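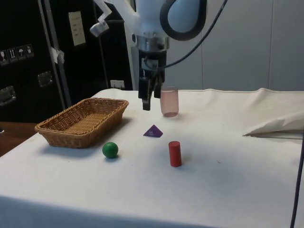
How often does the filter cartridge need to be changed?

Every 3000 liters or every nine months, whichever comes first. The Millow under-sink filter keeps its own count and turns the light on the faucet base amber when the cartridge is due.

Section 4. Changing the cartridge

This section covers the Millow single-cartridge unit with the Telton faucet. If you have the older unit with the clear bowl, use the separate leaflet that came with it. The steps are different and the cartridges do not fit.

What you need

A new cartridge, part number 3894
A shallow pan or a folded towel
A flashlight
The plastic wrench supplied with the unit (only if the cartridge is stuck)

Before you start

Check the seal on the new cartridge. If the foil cap is torn or missing, return the cartridge to the store and do not install it.

CAUTION: Connect the unit to the cold water line only. Hot water damages the cartridge and can crack the head.

Removing the old cartridge

1. Turn the blue shutoff valve a quarter turn clockwise, so that the handle sits across the pipe.

2. Open the filter faucet and let it run until the flow stops. Leave the faucet open. This lets the pressure out of the line.

3. Put the pan under the unit. A full cartridge holds more water than it looks like it should, and a little will spill when it comes off.

4. Hold the head with one hand. With the other, turn the cartridge to the left until the arrow lines up with the open padlock mark.

5. Pull the cartridge straight down. Keep it upright and empty it in the sink.

Note: If the cartridge will not turn, check that the faucet is still open and the valve is fully closed. Then use the plastic wrench. Do not use a metal pipe wrench, which will mark the head and may break the locking tabs.

Fitting the new cartridge

6. Look up into the head with the flashlight. The rubber ring should be seated flat in its groove. Wipe away any grit with a clean damp cloth.

7. Take the foil cap off the new cartridge. Wet the top edge with clean water. Do not use oil or petroleum jelly.

8. Push the cartridge up into the head and turn it to the right until it clicks. The arrow should point to the closed padlock.

9. Open the shutoff valve slowly. Air will sputter from the faucet for a short time.

10. Run the faucet for 11 minutes. The water may be gray at first. This is fine carbon dust – it is harmless, but do not drink the water until it runs clear.

11. Close the faucet and feel around the head with a dry paper towel. If the towel picks up water, close the valve, open the faucet, and repeat steps 5 to 8.

Resetting the light

Press and hold the button on the faucet base until the light blinks green, then let go. If it goes back to amber, the button was released too soon. Try again.

If the light does not come on at all, replace the coin battery as shown in Section 6. The count is kept while the battery is out.

CAUTION: Do not leave the unit where it can freeze. If the house will be unheated in winter, remove the cartridge, drain the line, and throw the cartridge away.

Old cartridges go in household trash unless your town takes them for recycling.

Text revised by Cremilda Frota, September 24, 2026. Replaces the May edition.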